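Sport › Football › Supporters › Questions we get asked

Berkham Town FC: your season ticket questions, answered

Hello, and thank you for sticking with us for another year! Mateja Yordanov in the ticket office has pulled together the things people ring up about most, so have a read before you join the phone queue (it does get long on Fridays).

When do season tickets go on sale?
Renewals opened in May and anyone can buy now, right up to 14th August.

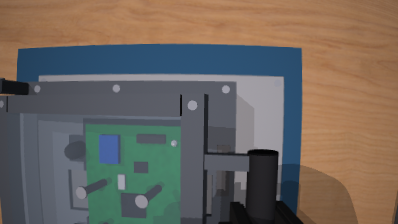 Blue and grey up close.

How much is a ticket this year?
An adult seat in the Radonjić Stand is £100, and over-60s pay £62 wherever they sit. We did our very best to hold prices, and we managed it everywhere except the terrace, which has gone up by £2.

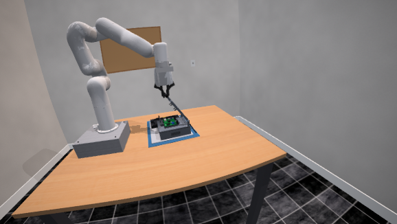 Edin Milošević asked whether the terrace rise could be put off until after Christmas, so that families have a bit more time. We've talked it over and I'm afraid the price has to stay, but you can pay monthly if that helps.

Can I move seats once the season has started?
You can, as long as there's a free one. Pop in on a weekday morning and we'll look at the plan together.

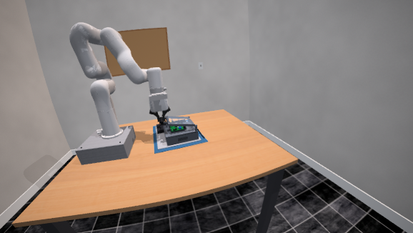
What happens if a match is called off?
Your ticket simply carries over to the new date, and there's nothing you need to do.

14 shares | 2 comments

Ognjen Trajkovski: Does the cup count, or is it league games only?

Mattes Ehlers: League only, Ognjen, same as last year. I got caught out by that one!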